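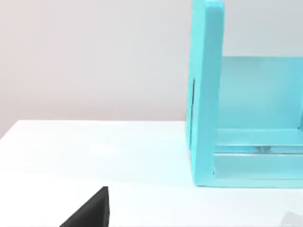

Tabletop Manipulator Cells: Pre-Use Inspection Checklist with Comments
Dimwood site, Handling Cell 12
Inspector: Dagmar Paulík
Reviewed by: Hammad Talpur, Cell Safety Lead
Inspection period: January

Scope

This checklist applies to fixed arms with parallel grippers working at a bench, and to the simulation models used to prepare their programs. Each item is marked Pass, Pass with comment, Fail or Not applicable. A cell with any Fail in Section A may not be run under power.

Section A. Guarding and stopping

A1. Emergency stop within reach of the operator's normal position.
Result: Pass.

A2. Emergency stop tested at working speed with the gripper closed.
Result: Pass.

A3. Floor marking complete and readable on all open sides.
Result: Pass with comment.
Comment: The line on the aisle side is worn for 18 inches near the cabinet. Repaint before the next inspection.

A4. Reset possible only from outside the marked area.
Result: Pass.

A5. Teach pendant enabling switch releases drive power in both the open and fully pressed positions.
Result: Pass.

Section B. Gripper and tooling

B1. Finger fasteners tightened and witness-marked.
Result: Pass with comment.
Comment: Witness marks on one finger were applied over old paint and are hard to read. V. Oravec to clean and re-mark.

B2. Finger pads free of cuts and hardened adhesive.
Result: Pass.

B3. Gripper holds its load on loss of power.
Result: Pass.

B4. Grip force limit set to the value on the cell sheet.
Result: Fail at first check, Pass on recheck.
Comment: The limit was found at 100 percent. The value on the cell sheet was restored and the change recorded under entry 213. The person making a temporary change is responsible for reversing it before leaving the cell.

Section C. Work surface and fixtures

C1. Bench free of tools, packaging and parts not named in the task.
Result: Pass.

C2. Open-fronted fixtures secured against tipping and sliding.
Result: Pass with comment.
Comment: Secured by clamps. Permanent fixing is preferred where a fixture stays in place between tasks.

C3. Approach path clears upright panels and raised front edges.
Result: Pass.

Section D. Simulation and program release

D1. Fixture dimensions in the model agree with the measured fixture.
Result: Pass.

D2. Collision checking enabled for both gripper fingers.
Result: Pass.

D3. First run on the physical arm made at reduced speed with an attendant at the stop.
Result: Not applicable. No new program released this period.

Open actions

Floor line, A3: Silvia Kuruc
Witness marks, B1: Vilém Oravec
Proposal for permanent fixing, C2: Alžběta Matoušek

Completed forms are kept in the cell binder. Questions on the wording of any item should be addressed to the Cell Safety Lead.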